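Repair Labels Should Say What Fails First

October 2024

The repair score printed on furniture and small appliances measures the wrong thing. It records whether spare parts exist, how long they are kept in stock and whether the maker publishes a drawing. A buyer who wants to know which part of the object will give out first learns nothing from it.

Take the Florater flat-pack range. The hinges are rated for 900 openings a month and replacements are listed for 16 years. The score is high as a result. The surface finish, which takes most of the daily contact, has no rating and no listed repair method. Pevinon does the same with its desks: 62 catalogued parts, all of them metal or plastic, and not one line on how to patch a worn top.

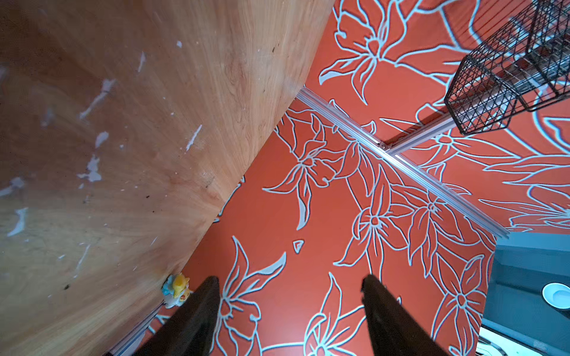
Surface wear is treated as a matter of looks, and the scoring rules leave it out on those grounds. I think this is a mistake in classification. Once the finish on a veneered panel has gone in several places, as with the pale scuffs and the thin scratch across the orange-brown grain in the photograph, the question for the owner is whether the patches can be filled and sealed at home or whether the whole panel has to be replaced. The answer depends on the finish and on the thickness of the veneer. Neither figure appears on any label I have read.

Makers object that wear varies with use. So does hinge wear, and hinges are tested anyway. A rub test with a fixed load and a fixed cloth is cheap to run, and Maruyama already uses one for its worktops. The results go to trade buyers on request and are not printed on the box.

A revised label would need 3 entries: the part expected to fail first, the test used to establish that, and the cost of putting it right as a share of the purchase price. Tolovel printed the first of these on its shelving for a short period and then dropped it when the packaging was redesigned. The draft rules due for comment in November keep the present method, with a larger typeface.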